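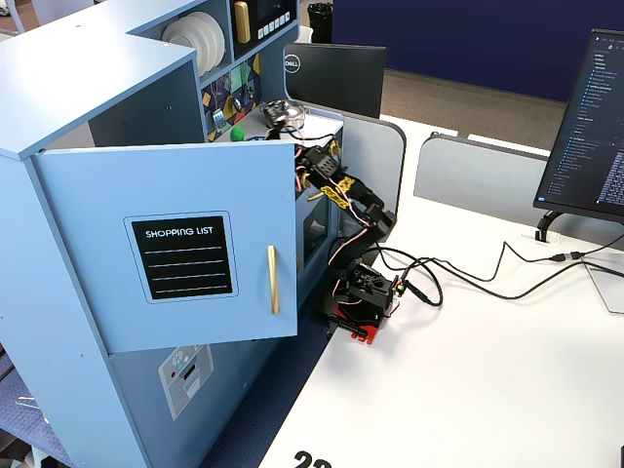 The light blue play kitchen, with its shopping list door open.

Krisztina Fodor has been selling second-hand toys at Vemside for 4 years and has strong views on play kitchens. Most of them, she says, are too big, too dear and too pleased with themselves.

I had come prepared to agree. The blue one has a gold bar handle on the door, a patterned splashback in yellow, teal, green and purple, and a tap that will never run. The oven dial is printed on. What is a child supposed to do with a printed dial?

"Turn it," says Fodor. "They put their fingers on it and turn. You are the one who has a problem with it."

Perhaps. She is less forgiving about the price. A kitchen like this, she reckons, might be 106 pounds new, and she would ask 50. I suggested that was still a lot for a cupboard with plates in it.

"It is a lot," she says. "I had one in for 68 last August and it sat there until I gave in."

Her colleague Laine Jõgi, who mends what comes through the door, is keener. She likes the chalkboard-style label, with SHOPPING LIST across the top and ruled lines underneath. "Children who can't write will still fill in a list," she says. "Wavy lines, all the way down. Then they read it out to you — eggs, milk, a dog."

I asked if they ever went back to it after the first week. Jõgi thought they did. Fodor laughed.

"Some do. Mine used the cupboard for hiding toast."

They do agree about hinges. Check the door before you pay, says Jõgi, and look at the screw holes while you are there. Worn paint on the top doesn't bother her. Fodor would knock a bit off for it, if you asked, and I gather most people don't.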